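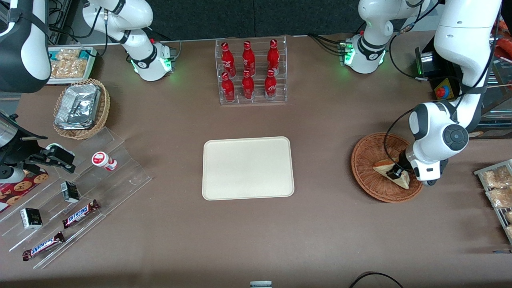

Pollthorpe, July

Converting a live recording from one long file to separate tracks

The following procedure takes a single continuous recording (a concert, a radio session or one side of a cassette) and produces tagged MP3 files that play in the correct order without gaps. The source used throughout is the Denance set recorded by Yesenia Mamani, supplied as one WAV file of 80 minutes at 48 kHz. Any audio editor with labels and batch export will do. Menu names differ between programs.

Before you start

Copy the source file and work on the copy. Set the original to read-only. Check that the disk has free space of at least three times the size of the source, as most editors write temporary files while the project is open.

Make a folder for the project with two subfolders, one called "wav" and one called "mp3". Nothing else goes in them.

Step 1. Trim the ends

Open the copy. Find the first sound you want to keep and cut everything more than two seconds before it. Do the same at the end, leaving the applause to run for 10 seconds after the last note. Apply a fade-in of half a second and a fade-out over the full length of the applause.

Step 2. Set the level

Do not normalise tracks one at a time. Quiet songs will come out as loud as the rest and the joins will be audible. Select the whole recording and normalise once, to a peak of -1 dB. If a single handclap or microphone knock is holding the level down, reduce that peak by hand and repeat.

Step 3. Place the labels

Put a label at the start of each track. Where there is talking between songs, the label goes after the talking, so that each song begins cleanly when played alone. The speech then belongs to the end of the previous track. The Denance set has 12 labels, the first at zero.

Zoom in until single samples are visible and move each label to the nearest zero crossing. A cut made elsewhere may click.

Name the labels with the track title only. Numbers are added on export.

Step 4. Export to WAV

Export multiple files, split by label, numbered with two digits before the name. Choose 16-bit, 44.1 kHz, with dither on. Send the output to the "wav" folder.

Play the last five seconds of each file into the start of the next. If a join is wrong, move the label in the project and export the whole set again.

Step 5. Encode

Encode from the WAV files, never from an earlier MP3. Use 320 kbps constant bit rate, joint stereo. The encoder must write gapless information into the header. In older versions this is off by default.

Step 6. Tag

Fill in artist, album, year, track number and title. Put guest players in the comment field: on track seven this reads "Nidia Quintero, second guitar". Leave the album artist the same on every file, or some players will split the album in two.

Cover art should be a square JPEG. Keep it under 500 KB, as a copy is stored in every track.

Step 7. Pack

Zip the "mp3" folder with compression set to "store". MP3 data hardly shrinks, and storing is faster. Unpack the archive in a different location and play one file before uploading.

Known problems

Short silence at every join: the player does not read the gapless header. Test in a second player before encoding again.

Accented letters shown as question marks: save the tags as ID3v2.3 with UTF-16 text.

Corrections to Sheyla Espinoza, by the contact form.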